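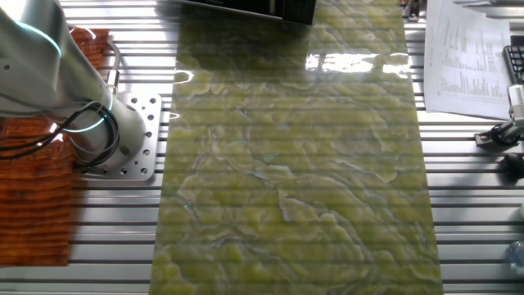 Do I have to file the Flaltthorpe equipment return if I bought nothing new last year? You do, as long as the business still owns anything it used on January 1. The return covers what you have, including things you bought years ago.

---

I prepare these for small businesses in town and the same questions come in every March, so I'm putting the answers in one thread. Written Mar 7, 2020. The returns are due at the end of this month.

---

First, the name confuses people. This is the town's tax on business equipment. It has nothing to do with your income tax, and filing one doesn't take care of the other. A business that lost money last year still files and can still owe.

---

What goes on it: tools, machines, desks, shelving, computers, phones, signs. List the year you bought each item and what you paid, including delivery and installation. Leave off the sales tax if your receipt shows it separately.

---

What stays off: inventory you hold for sale, licensed cars and trucks, software, and any single item that cost less than $100. Trailers go on if they aren't plated.

---

The biggest mistake I see is leaving off things that are fully written off on the federal return. The town doesn't use your federal depreciation. It has its own table, and the table never gets to zero. A ten-year-old saw that's still in use goes on the form at its original cost. The town does the math from there.

---

Second biggest mistake is the opposite one. People keep listing equipment they got rid of. If you sold it, scrapped it or gave it away before January 1, it goes in the disposals section with the date, and then it's gone next year. If you skip that section the assessor carries the item forward and you keep paying on it.

---

I had this come up with Grotolo, who gave me permission to mention it. Their bill was $1,338 and a good part of that was for equipment that had left the building three years earlier. They had stopped listing it but never entered it as a disposal. The town fixed it going forward. It wouldn't refund the old years.

---

If you use Smadi for your books, run the fixed asset list and sort by purchase date. Don't use the balance sheet total. The list exports with a column called "net" and a column called "cost" – the form wants cost.

Also check the supplies and small tools accounts. Plenty of things over the limit end up in there.

---

Leased equipment. If you lease from Umico or anyone else, you usually don't report the cost, but you do fill out the page that asks for the owner's name and address, a description and the lease dates. The owner reports it. Some leases pass the tax back to you as a line on your invoice, so read yours before you assume you're clear.

If it's the kind of lease where you own the thing at the end for a dollar, treat it as yours and list it.

---

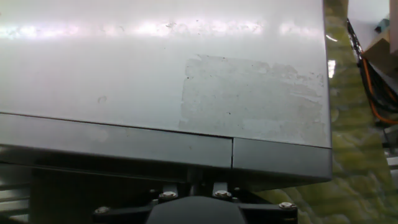
Scuffing near the front edge of the panel.

---

Condition doesn't change the form. I get asked whether a machine that's beat up can go on at a lower number. Not on the return. You report original cost, and if you think the assessed value is too high you raise it on appeal with whatever you have – a repair bill, a dealer quote, a sale listing for the same model and year.

---

Used equipment: report what you paid for it and the year you bought it. You don't have to track down what the first owner paid. Keep the bill of sale.

If it was a gift or you moved it over from personal use, put a fair value as of the day the business started using it and write a short note in the margin. The assessor's office has accepted that every time I've done it.

---

Late filing costs 2 percent a month on the tax, and if you don't file at all the town estimates for you. The estimates run high. If you can't get the list finished, ask for the extension before the due date. It's a one-page request and it has to be in writing. Calling doesn't count.

---

Bills go out in September. You get 21 days from the date printed on the bill to appeal, and that means the printed date, so open the envelope when it comes. Compare the asset list on the back with the copy you filed.

---

So keep a copy of what you filed. Scan it, put it with the receipts, and next year you start from that list and only enter the changes. Most of my clients get through it in under an hour that way.

---

Someone asked if closing during the year gets you a partial bill. It doesn't. The tax goes by what you owned on January 1. File a final return with everything in the disposals section and the account closes for the following year.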